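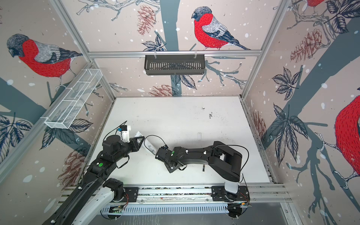

11 Aug 2018

Ball wear test, second series. Written by me, Anju please correct if I remember something wrongly.

We have four balls from the Burholm club, all Kołodziej indoor model, all used in training last season. The question from the club is simple: they feel that the balls go "dead" too early and they want to know if it is the rubber, the valve or the floor in their hall. The floor was treated with Prolonent before the season began, and the players complain since then, but the coach also says they complained before.

Morning: checked pressure on all the balls after they had rested overnight in the cupboard. Ball C had lost clearly more than the others. I put the valve under water and waited, no bubbles. Put a drop of glycerine on the needle and inflated again. I will look at it tomorrow before I write anything about a leak.

The bounce machine was set to stop at 2,000 and stopped at 2,127. This is the same fault as in the first series - the counter misses some impacts when the ball comes down a little to the side. Konrad Jabłońska thinks the sensor plate should be moved closer to the ring and I agree, but I do not want to change it in the middle of a series. So the number in the table is the one from the hand log, and I marked it with a star.

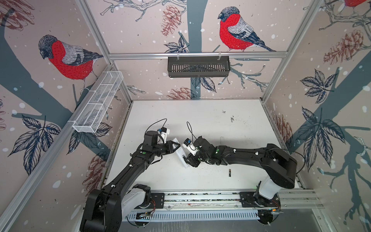 Winter wallpaper with bullfinches, seen from above.

Rebound on the sample board from Burholm: balls A and B are nearly the same as before the run. Ball D is lower, and it also has a different sound, more flat. Anju Mittal heard it from the next room and asked if I had changed the board. I had not. When I turned ball D by hand I could feel that one panel is a bit higher than its neighbours, near the printed logo. Maybe the carcass is starting to separate there. We should cut it open at the end but not before the grip test.

Grip: only started. I wiped one half of the board with the cleaner the club uses and left the other half as it came. At 700 bounces I took ball A out and rubbed it on both halves. On the cleaned half it slides more easily. It is only my hand, no measurement, so please do not send this to the club yet.
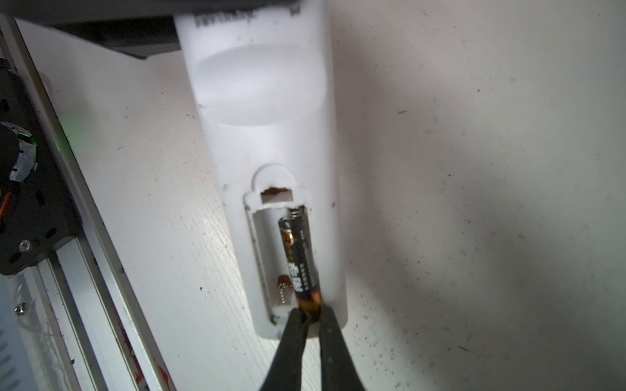 The pull scale is still in Idholm with the volleyball people and they promised it back before the next run. Without it the grip part must wait. I have written to them again.

To do:
- pressure on ball C, first thing, before it gets warm in the room
- clean the needle, it has old glycerine in it
- ask the coach if ball D was ever used outside
- new page for the November series, same columns, but with a column for the hand log

Konrad has the key to the ball cupboard.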